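We use cookies to remember your settings and count visits. Accept / Decline

Vida Bench Arm – Frequently Asked Questions

Vida is a small robot arm project for one table in a shared workshop. The questions below come from people who are building their own copy from our notes, or who are thinking about it. Build files and wiring diagrams are on the Downloads page.

What does the arm do?

It picks up a small block and sets it in a shallow round lid. That is the first task in the build notes and the one we use for every check after a change. A block and a jar lid cost almost nothing, and if the gripper comes down wrong there is not much to break.
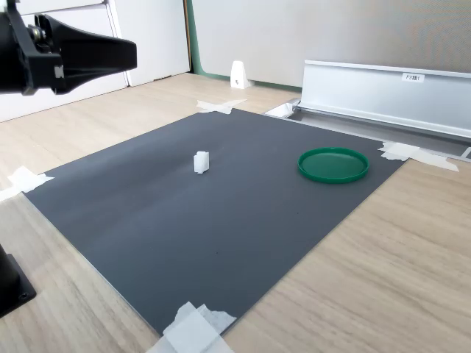 Page last changed: Tuesday, August 11, 2026

Do I need a special table?

No. Any flat, stiff top will work. Ours is a wooden one. If you can shake the table by leaning on it, the arm will shake it too, and you will see that in the placing accuracy before you see it anywhere else. Put the money into the table before you put it into better motors.

Why use a mat?

A plain dark mat gives the camera one even background. Our tabletop has visible grain, and the older version of the block finder (Dalto 1) picked up grain lines as edges. Dalto 2 copes better with bare wood, but we still recommend a mat for a first build.

Pick the dullest surface you can get. A smooth mat can throw a band of glare under overhead lights, and a white block sitting in that band is hard to find in the image.

How is the mat held down?

Masking tape at all four corners, with the strips crossed over each other. Clamps stick up and the gripper will find them sooner or later. Double-sided tape holds well but leaves residue, and in a shared shop you have to give the table back clean. Change the tape when a corner starts to lift.

What should I use for the block?

Something light, small and a little soft. Cut foam is fine. The edges don't have to be perfect. Avoid clear or shiny blocks until everything else works.

Does the block have to sit square to the mat?

No. The software estimates the angle and turns the wrist to match. For the first run, set it square anyway – it removes one thing to check.

How heavy an object can it lift?

We limit it to 200 grams in the settings file. The motors will take more for a short time, but the elbow gets warm and the position drifts.

Where should the base go?

Beside the mat, close enough that the far corners are in reach without the arm fully stretched. Bolt the mounting plate down. Keep the base off the mat itself, or every small movement of one becomes a movement of the other.

Can it go next to a table power outlet?

Yes, with some care. If your table has a pop-up outlet box, count the open lid as an obstacle. Enter its position in the Tilska workspace file with the lid open, even if you plan to keep it closed. Route the arm's power cable so it can't cross the mat.

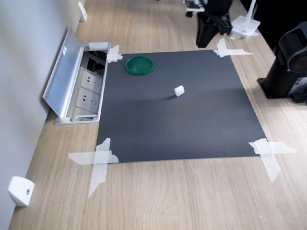 Mat, block and lid, with the table outlet open at left.

How long does the build take?

Our log shows 31 hours from opening the first box of parts to the first placed block. Calibration was the largest part of that. If you have never crimped connectors, add a weekend.

How many screws are there?

The current parts list has 221, counting spares. Ilteck kits come with them sorted by length. If you buy your own, label the bags.

What does it cost?

Nearly 700 dollars for the arm and gripper if you print the brackets yourself. The table and computer are extra.

The gripper stops above the block and won't go down. What's wrong?

Usually the table height is set too high. Run the height check again with the mat in place. If you measured on bare wood and added the mat later, the number is off by the thickness of the mat.

It worked yesterday and misses today.

Check whether the mat has moved, then whether the camera has. In a shared workshop things get bumped. Recalibrate before you change any code.

Will there be a two-arm version?

Not this year. We plan to post a new gripper finger in November, and it will fit the current mount.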